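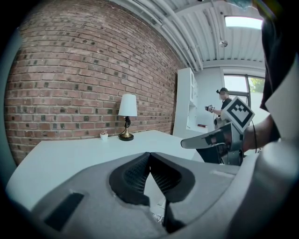
**April 2021, Sunday - paste and boards**

Paste batch first. 100 g wheat starch to 900 ml water, soaked overnight in the steel pan, then cooked on the small ring. It went translucent after 15 minutes of stirring and I took it off a bit later than that. Sieved twice when cold. Thicker than the February batch and less grainy. The old sieve has a split along the rim and leaves bits in, so use the horsehair one.

Boards next. Lined one side only of five offcuts, all grey board from the Hajdu delivery, grain running the long way:

- kraft, paste only: pulled badly, corners well up off the bench
- kraft, paste and PVA mix: pulled less
- thin Skesitz text paper, paste only: almost flat
- same paper, grain crossed: twisted, threw it out
- newsprint: flat, but it tore when I rubbed it down

Inmaculada thinks the kraft was too dry when it went on. She wets hers out and leaves it folded in a damp cloth before pasting. I pasted mine straight from the roll, so that could be most of the difference. Repeat with hers next to mine, same board, same weight on top.

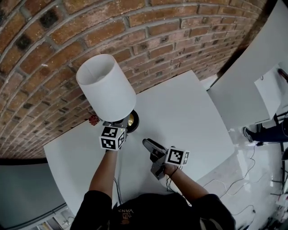

*Table lamp by the brick wall.*

The Betville parish register is still under weights. Spine linings are off and the old glue came away with a poultice of the thin paste, apart from a hard strip near the tail. Did not force it. Sewing is sound through the first half, then there are two broken tapes and a loose section. Pantelis wants to keep the original tapes and splice new ones in. I would sooner resew the back half, but it is his job and he has talked to the client.

Text block measured again at the shoulder: swells more than the old boards allow for. Either the boards were trimmed at some point or they come from another book. The turn-ins look untouched, which points to the second.

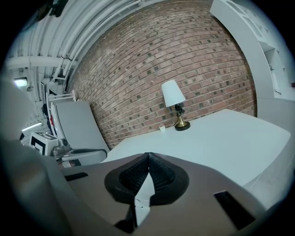
### To do

- Second lining test, damped kraft against dry
- Ask Flumell if they still stock the wide linen tape, unbleached
- Poultice on the tail strip again, shorter time
- Label the paste jar with the batch and put it in the fridge
- Press boards need sanding - one has left a line in the blotter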